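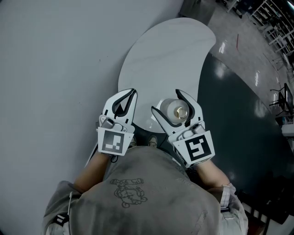 Section 5. Positioning, levelling and everyday use of the Stisberg table

Mar 16, 2021 | Prullidar Product Guides
Reading time: 5 minutes

This section applies to the Stisberg kidney-shaped table with the white veined top. It assumes that the table has been put together as set out in the earlier sections and is standing upright. For the straight-sided Skokier table, use the separate guide supplied with it.

The following terms are used:

Outer curve: the long rounded side of the top.
Inner curve: the side of the top that bends inwards.
Rounded ends: the two ends of the top where the curves meet.
Feet: the adjustable feet fitted to the underside of the base.

5.1 Before you start

Clear the floor where the table will stand. Have the following to hand:

- the flat spanner from the fittings bag
- a small spirit level
- a soft dry cloth
- the felt pads, if the table is to stand on a wood or vinyl floor

CAUTION: Do not lift the table by its top. Lift from the base, with one person on each side. Lifting by the top puts strain on the fixing screws and may loosen them.

5.2 Choosing a position

1. Decide whether the table will be used from the outer curve, the inner curve or one of the rounded ends. Any of these may be used as the working side.

2. For use beside an armchair or sofa, turn the inner curve towards the seat. The arm of the seat may sit partly within the curve.

3. For use while standing, turn a rounded end towards the user. Stand with the toes just under the edge of the top. Items can then be set down near the edge without leaning across the table.

4. Leave a gap of at least 5 cm between the top and any wall. The edge of the top may mark painted plaster if the table is knocked.

5. Leave at least 30 cm between the top and a radiator, stove or heater. This also applies to heaters that are used only now and then.

6. Check that doors and drawers nearby open fully without touching the top. The outer curve reaches further into the room than the base does, and should be checked first.

NOTE: The top may be placed in daylight. Where strong sun falls on the same part of the table every day, turn the table from time to time so that any change in shade is even.

5.3 Levelling

1. Put the table in its final position. Levelling done elsewhere in the room will have to be repeated.

2. Place the spirit level along the length of the top, from one rounded end towards the other. Read the level.

3. Using the flat spanner, turn the foot nearest the low end anti-clockwise until the bubble is centred. Do not turn a foot out by more than 20 mm.

4. Place the spirit level across the top, from the inner curve to the outer curve. Adjust as in step 3.

5. Repeat step 2. Adjusting across the table usually alters the reading along it.

6. Press down gently with the flat of the hand at each rounded end. If the table rocks, one foot is not touching the floor. Turn that foot out until it does, then check both readings again.

7. Tighten the lock nut on each foot against the base.

NOTE: On carpet, wait 2 days before tightening the lock nuts. The feet settle into the pile and the first reading will not hold.

If the table cannot be levelled within the travel of the feet, use the Tveit packing discs, sold separately. Do not use folded card or paper under the feet.

5.4 Fitting the felt pads

Felt pads are needed on wood and vinyl floors only. They are not suitable for carpet, stone or tile.

1. Tip the table on to its side on a blanket. Two people are needed.

2. Wipe the underside of each foot with the dry cloth.

3. Peel the backing from a pad and press the pad on to the foot. Hold it in place for 30 seconds.

4. Return the table to its feet by lifting it. Do not drag or pivot it, as this will shift the pads.

5. Check the level again as described in 5.3. A pad that has been pressed down unevenly will alter the reading.

Replace all the pads at the same time. A new pad is thicker than a worn one and will cause the table to rock.

5.5 Placing items on the top

The top is smooth. Light items with a hard, flat base slide easily when knocked, and items near the edge may fall.

1. Set items down fully inside the edge. No part of the base of an item should overhang.

2. Put tall or narrow items, such as a lidded beaker, a vase or a roll of kitchen paper on a stand, towards the widest part of the top.

3. Lift items clear of the surface to move them. Grit under a base will scratch the finish, and scratches across the grey veining cannot be polished out.

4. Do not place heavy items at one rounded end only. Spread the load, or place the heaviest item over the base.

5. Use a mat under hot cups, teapots and dishes.

CAUTION: Never sit or stand on the table. Do not use it as a step.

CAUTION: Keep the flexes of lamps and chargers away from the working side of the table. Run them down behind the outer curve where possible, and do not let them hang in a loop near the user's feet.

5.6 Cleaning

1. Remove all items from the top.

2. Brush or wipe away loose dust with the soft dry cloth. Work from the inner curve outwards.

3. Wipe the top with a damp cloth and a small amount of washing-up liquid. Wring the cloth out well first.

4. Wipe again with clean water, then dry at once. Water left standing along the edge may leave a dull line.

5. Look along the surface from a low angle, facing the light. Smears show more clearly against the white areas than against the veining.

Do not use scouring powder, wire wool, bleach, wax polish or glass cleaner. Tea, coffee, beetroot and turmeric should be wiped up straight away. If a mark remains, cover it with a cloth dampened with warm water and washing-up liquid for 20 minutes, then wipe and dry. This may be repeated once.

NOTE: The veining is part of the finish and its pattern differs from one table to the next. Tops are not matched when two tables are ordered together.

5.7 Moving the table

1. Clear the top completely.

2. Slacken the lock nuts and turn the feet fully in. A foot left extended may bend if it catches on a threshold.

3. Lift from the base, one person on each side. Take the table through doorways with a rounded end leading.

4. At the new position, carry out 5.3 from step 1.

5.8 Faults

Table rocks on a hard floor: a foot is not touching the floor, or a felt pad is missing. See 5.3, step 6, and 5.4.

Table was level but now slopes: lock nuts not tightened, or carpet has settled. Repeat 5.3.

Top moves slightly on the base: fixing screws are loose. Tighten by hand with a screwdriver. Do not use a power driver.

Dull line near the edge: water has been left to dry. Clean as in 5.6 and dry fully.

Felt pad slides off: foot was dusty when the pad was fitted. Clean the foot and fit a new pad.

Check the fixing screws and lock nuts every October, and after any move. Replacement feet, lock nuts and pads are listed in Section 6.

Contact Prullidar | © 2021 Prullidar | Back to top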